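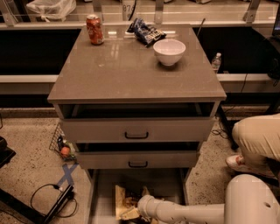 Getting an arm to work with drawers: a few things I wish I'd written down sooner

I've been building this thing in our shared shop at Lulumholm since September, and drawers have eaten more of my evenings than any other part of it (yes, more than the wiring!). So, some tips while they're fresh.

Start with the bottom drawer. I know, the top one looks easier, but if the arm can reach down low without bumping the fronts above it, the others are a breeze. Try it with the upper drawers a little open too, the way people really leave them.

Big U-shaped handles are your friend. I fought with little round knobs for 2 weeks before Rocío Cifuentes told me to just swap the cabinet. Thanks, Rocío!

Crumpled paper makes great practice stuff. It's free, it weighs nothing, and if the gripper squashes it, who cares? Save your packing paper in a bag by the bench.

Leave a can, a bowl and a snack bag on top while you test. You'll find out quickly if the cabinet is shaking, and an empty can is a lot cheaper than a lamp.

Put a tape X on the floor. Blue tape peels up clean and you can get back to the same spot next time without measuring.

Coil your cables before you crouch down next to anything. I've yanked mine out around 5 times now and I still forget.

Next up is closing the drawers, which is going badly. More when I have it!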